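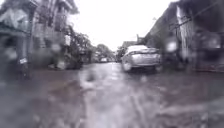

Calle inundada bajo una lluvia intensa, con un turismo plateado a la derecha.

Fevholm – Banco plegable de evacuación para bodega de carga
Plondesico > Equipo aéreo > Evacuación y transporte de personal
Ref. FEV-71
Disponibilidad: bajo pedido. Próxima salida de almacén en febrero.
Precio: a consultar (ver más abajo)

Banco plegable para sentar pasajeros en aviones de carga cuando no hay tiempo de montar la configuración de asientos completa. Se fija a los puntos de anclaje del suelo de bodega, se despliega, se tensan las cinchas y listo. Pensado para evacuaciones de personal civil, repatriaciones, traslado de equipos médicos y delegaciones.

Cada banco lleva 3 plazas. Cinturón ventral por plaza, respaldo de red, reposapiés no. Lo preguntan mucho: no hay reposapiés ni lo va a haber en esta versión.

Características

Estructura de aluminio, patas articuladas con bloqueo por pasador.
Asiento y respaldo en tejido Bonent ignífugo, color arena o gris.
Plazas por banco: 3
Peso del banco completo: 20 kg
Longitud de cincha por lateral: 200 cm
Hebillas metálicas de apertura rápida, se manejan con guantes.
Plegado queda plano y se apila. Para apilar, siempre con los pasadores puestos.
Funda de transporte incluida.
Placa con número de serie en el larguero trasero (en las primeras unidades iba debajo del asiento, si no la encuentra mire ahí).

Qué viene en la caja

Banco Fevholm montado y plegado
Cinturones ya instalados
Juego de cinchas de anclaje
Bolsa con pasadores de repuesto
Funda
Manual en español e inglés, francés solo en pdf
Certificado de materiales

No incluye los adaptadores de suelo. Van aparte porque cambian según el avión. Díganos modelo y configuración de bodega ANTES de pedir, que luego vienen los cambios y los portes los paga el cliente.

Montaje

Dos personas. Sin herramientas. Primero el banco plegado en posición, luego patas, luego pasadores, luego cinchas. En ese orden. Si se tensan las cinchas antes de meter los pasadores la estructura queda forzada y el último pasador no entra, y entonces llaman a soporte diciendo que viene defectuoso. No viene defectuoso.

Filas: dejar siempre pasillo hasta la salida. El manual trae esquemas de distribución pero manda el jefe de carga de la aeronave y la normativa del operador. Plondesico no autoriza configuraciones, vendemos el banco.

El respaldo de red tiene dos posiciones. La de atrás es mas cómoda pero quita sitio a la fila siguiente. Para vuelos llenos, la recta.

Compatibilidad

Suelos con raíl o con anilla de amarre, siempre con su adaptador. En plataformas de carga paletizada también, con el adaptador Cadwaladr largo. El adaptador corto NO sirve para palet, aunque enrosca y parece que sí. Por favor.

Helicópteros: de momento no. Consultas a soporte.

Accesorios

Adaptador Cadwaladr corto (anilla)
Adaptador Cadwaladr largo (raíl y palet)
Extensor de cinturón
Cinturón infantil suplementario, pedir con tiempo
Red de equipaje para debajo del asiento, admite un bulto de mano por plaza
Funda de asiento lavable Bonent, pack por banco
Carro de traslado para bancos plegados. Agotado, no hay fecha

Limpieza y mantenimiento

Tejido: agua tibia y jabón neutro, cepillo blando. Nada de lejía, se come el tratamiento ignífugo y hay que cambiar el asiento entero. Secar extendido antes de guardar en la funda. Guardado húmedo coge olor y las hebillas se pican.

Revisión visual antes de cada uso: costuras, hebillas, pasadores. Cincha con un hilo cortado, cincha fuera, no se cose. Revision completa anual, la puede hacer su propio taller con la ficha que va al final del manual, o nos lo manda.

Repuestos hay de todo menos del larguero. Si el larguero está doblado se da de baja el banco.

Preguntas que llegan cada semana

¿Se puede alquilar? Sí, a partir de una fila completa. Fianza y recogida por cuenta del cliente. En alquiler no se elige color.

¿Vale para camilla? No. Para camilla hay otro producto, pídanos la ficha.

¿Y para autobús, barco, hangar? En hangar como banco de espera lo usa gente, sin problema. En autobús y barco no está homologado, no insistan.

¿Envían fuera? Sí. Aduana y papeles aparte. Si es para un organismo público o una embajada, avisar en el primer correo porque la factura va distinta y se tarda más en rehacerla que en hacerla bien.

¿Plazo urgente? Depende del stock. Para urgencias de verdad llame, el formulario web se mira por la mañana y otra vez a las 16:00.

¿Se puede ver uno antes? En nuestro almacén, con cita. Tenemos un banco montado y otro plegado.

Garantía

La legal, más cobertura de estructura. No cubre cinchas cortadas, tejido lavado con lejía (ver arriba) ni pasadores perdidos. Los pasadores se pierden, pida una bolsa de más.

Pedidos y precio

Precio según cantidad y adaptador. Pedido mínimo en compra: una unidad. Embalaje individual en cartón hasta pedidos pequeños, a partir de ahí jaula metálica retornable.

Para presupuesto necesitamos:
modelo de aeronave
tipo de anclaje
número de plazas (plazas, no bancos, que luego salen el triple)
color
dirección de entrega y si hay muelle de descarga
fecha límite real

Comercial: Lutz Weidemann, presupuestos y alquiler.
Soporte técnico: Adebayo Osagie, adaptadores, repuestos, revisiones. Tenga a mano el número de serie.

Descargas

Ficha técnica FEV-71 (pdf)
Manual de montaje ES/EN (pdf)
Manual de montaje FR (pdf)
Tabla de adaptadores Cadwaladr (pdf), versión nueva, tirar la anterior
Ficha de revisión anual (pdf)

Las fotos de color del tejido son orientativas. El gris tira algo mas a azul según lote. Si amplía una flota que ya tiene, mande el número de lote de la etiqueta y buscamos el mas parecido.

Añadir a solicitud de presupuesto
Volver a Equipo aéreo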